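Open day at the Maruyama building, Pritthorpe

20 August 2021

I went over to Pritthorpe for the open day at the Maruyama building, mostly to look at the workrooms. We are fitting out a room of our own at Uria next year and I wanted to see how other people had done their benches, floors and storage before we ordered anything. 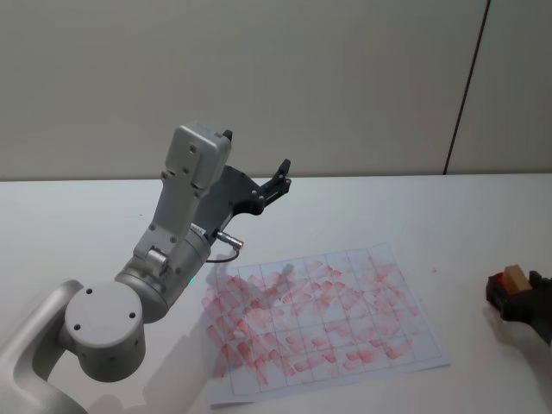
The train gets in at the far side of town and the walk takes longer than the map suggests, a good part of it along the ring road. There is a bus, but it had just gone. Sign-in was at a desk inside the main doors. They had 145 names on the list for the day, split into small groups, and you were given a colored sticker that told you which group you were in. Mine was green. Coffee was in the hallway and was fine.

Our guide was Sachiko Hayashi, who looks after the ground floor rooms and had a hand in planning them. She kept the talk short and let people wander, which suited me. Most of the group wanted to hear about the building, an old dairy depot. I asked about tables.

The tabletops are white. Hayashi said they tried a gray one first and went back to white within a month, mainly for the light. Small parts show up on it, and so does dirt, so it gets wiped. The drawback is glare late in the afternoon, and they have put blinds on the west windows to deal with it. She told me to get samples and leave them under our own lights for a week before choosing. We had been about to order from a catalog, so that was worth the trip by itself.

Height came up next. They fixed the standing benches at one height and have regretted it. The newer ones adjust with a crank handle under the edge, and they are slower to move than the electric kind but there is less to go wrong. I tried the crank and it took some effort. Depth is 80 centimeters on all of them. I would want more for our work, but the rooms here are narrow and you have to be able to get a cart past.

Cables are the thing they are still sorting out. The first plan had floor boxes, and people tripped on the lids. Now the power comes down from overhead in most rooms, and anything on a bench has its own lead. Hayashi would like every lead clipped along its whole length. She admitted this lasts until somebody has to move something. I wrote down the name of the clips they use, made by a firm called Tikow, and they cost little enough that we can buy a box and see.

Storage was better than I expected. Each room has a wall of shallow drawers with a printed label and a sample of the contents taped on the front, so you can find a screw by looking at it. There are 151 drawers in the largest room. The numbering runs down the columns, and new people always read it across. They are leaving it as it is — relabeling would mean redoing the stock list too.

The floor is poured resin, light gray with a fine fleck. It was slippery near the door where people had come in with wet shoes, and there was a mat, but too small. Noise was reasonable. With our group and another one in there I could still hear the guide without trouble, and I put that down to the ceiling panels, which were added in June after complaints.

Lunch was sandwiches in the yard under an awning. I talked to a couple who run a repair shop and were there for the same reason as me — they had a tape measure with them and I borrowed it for the doorways, which are 100 centimeters clear. Ours are less than that, and I had not thought about it until then.

Toilets are on the first floor only. Parking is limited, and there is a step at the side entrance, so use the front if you are bringing a stroller or a chair. I left after the second round of rooms and caught the bus back this time. I have asked Hayashi for the drawer supplier and will add it here when she writes.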